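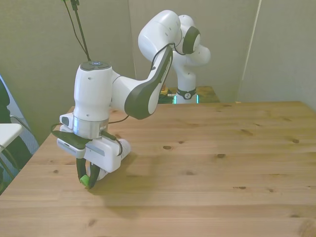
The Nkuna Bead and Button Fair is back at the Esent Street hall this weekend, and it has outgrown the front room at last! Stallholders have taken over both floors, with 40 tables of glass, shell, horn, resin and enough vintage buttons to keep a keen sewer busy until Christmas. If you've ever tried to match one missing button on a favourite cardigan, you'll know the feeling of finally spotting it in somebody's tray. Colour is the big draw this year, and green above all, from deep bottle shades to the sort of bright green that stands out on pale timber even when the piece is small enough to pinch between two fingertips.

Doors open at 9 am on Saturday, July 12, 2025, and the early birds will want to head straight upstairs. That's where Zustetti, the little glass studio from down the coast, is selling lampwork beads from its new winter range (the smoky greys are gorgeous, and the speckled ones went in under an hour at the February market). Most are sold singly, so bring coins as well as your card.

Downstairs is button territory. A dealer's lifetime stock, bought at auction and still on its original cards, has been sorted into almost 300 shallow drawers, and visitors are welcome to rummage through the lot. There are tiny pearl shirt buttons, chunky coat toggles and a whole run of moulded flowers that would look lovely on a kid's jumper. Tape measures will be on hand, but it's still worth bringing the garment itself if you're after a match.

The workshop program has grown too, with 16 sessions across the two days. Beginners can learn to knot a simple strand, and the more adventurous can have a go at covering their own buttons in fabric offcuts. The Wurodness mending table returns by the back windows, where you can have a loose button sewn back on while you eat your lunch. Last year's queue stretched to the stairs, so there are extra chairs this time.

Entry is a gold coin, and workshops are $26 each with all materials included. Tea, scones and a very good lemon slice are available in the side room all day. The fair closes at 4 pm both days, and workshop places can be booked at the front desk from opening time.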